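Jileck lernt greifen - wie ein Kasten voller Technik einem Roboter das Zupacken beibringt

Von Burgi Prantl

Nimm mal einen Becher in die Hand. Ging ganz leicht, oder? Du hast bestimmt keine Sekunde darüber nachgedacht, wie weit du die Finger öffnen musst und wie fest du zudrücken darfst. Für einen Roboter ist das eine richtig schwere Aufgabe! Drückt er zu wenig, rutscht ihm der Becher weg. Drückt er zu viel, knackt es vielleicht.

Früher haben Leute am Computer jede Bewegung einzeln aufgeschrieben: Arm nach vorn, Greifer auf, Arm runter, Greifer zu. Das klappt prima, solange der Becher immer am selben Fleck steht. Schiebt ihn jemand eine Handbreit zur Seite, greift der Roboter ins Leere und merkt es nicht einmal.

Deshalb gibt es jetzt Baukästen wie Jileck. Den stellt die kleine Firma Trultach her, und gedacht ist er für Schulen, Werkstätten und Technikklubs. Mit Jileck schreibt man dem Roboter nichts auf. Man macht es ihm vor! Ein Mensch nimmt einen Greifer in die Hand, der so ähnlich gebaut ist wie die Hand des Roboters, und erledigt damit ganz normale Sachen: einen Becher hochheben, umstellen, wieder loslassen. Eine Kamera am Greifer filmt mit, und aus den Filmen lernt später der Roboter.

Ich durfte zuschauen, wie so etwas in einer großen Werkstatthalle abläuft. Da wird nebeneinander gearbeitet, manche sitzen am Schreibtisch, andere sind mit den Geräten beschäftigt - und überall gibt es etwas zu gucken.

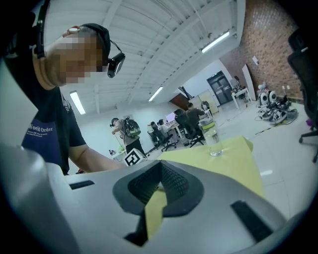
Blick vom Greifer aus: vorn das schwarze Gummipolster, dahinter der durchsichtige Becher und der Würfel mit dem Muster.

Achte mal auf das Polster. Es ist aus Gummi und hat eine Oberfläche mit ganz feinem Netzmuster. Gummi haftet gut, das kennst du von deinen Turnschuhen. Mit glatten, harten Fingern wäre es viel schwieriger, einen Becher festzuhalten. Probier es zu Hause aus: Heb einen Plastikbecher erst mit zwei Löffeln hoch und dann mit zwei Radiergummis. Du spürst den Unterschied sofort!

Und was soll das schwarz-weiße Muster auf dem Würfel? So ein Muster nennt man Marker. Es funktioniert ein bisschen wie ein Straßenschild für Computer. Der Computer weiß, wie groß der Marker in Wirklichkeit ist. Sieht er auf dem Film klein aus, dann ist die Kamera weit weg. Sieht er schief aus, dann schaut sie von der Seite. So kann der Computer ausrechnen, wo sich die Kamera befindet. Ziemlich schlau, finde ich.

Der Mann trägt außerdem eine kleine Kamera an einem Band am Kopf. Von dort oben sieht man die Arbeit ganz anders als vom Greifer aus. Das ist praktisch, denn am Greifer ist die Kamera zwar nah dran, aber sie übersieht leicht, was weiter hinten passiert.

Wie oft muss man es vormachen?

Oft! Bei einer Übung mit dem Becher empfiehlt Trultach 400 Durchgänge. Das klingt nach schrecklich viel, aber ein Durchgang ist schnell vorbei. Und der Becher soll dabei immer woanders stehen, mal links, mal rechts, mal nah an der Tischkante. Sonst lernt der Roboter bloß den einen Platz auswendig, und dann sind wir wieder beim alten Problem.

Ghassan Tarawneh hat Jileck mitentwickelt. Ich wollte von ihm wissen, was am schwierigsten ist. »Durchsichtige Sachen«, hat er geantwortet. »Durch ein Glas schaut die Kamera ja hindurch. Der Roboter muss lernen, auf den Rand und auf die Lichtpunkte zu achten.«

Was steckt im Kasten?

Ein Greifer für die Hand
4 Gummipolster zum Wechseln
6 Würfel mit Markern
Ein Kopfband mit Halterung
Das Lernprogramm Dresex für den Computer

Der Kasten kostet 920 Euro, für das Taschengeld ist das nichts. Einen Roboterarm braucht man auch noch dazu, der ist nicht dabei. Frag doch mal in deiner Schule nach, ob es dort schon einen gibt. Jileck ist für Kinder ab der sechsten Klasse gemacht, und beim ersten Aufbau sollte ein Erwachsener mithelfen. Die Anleitung ist nämlich stellenweise ganz schön knifflig.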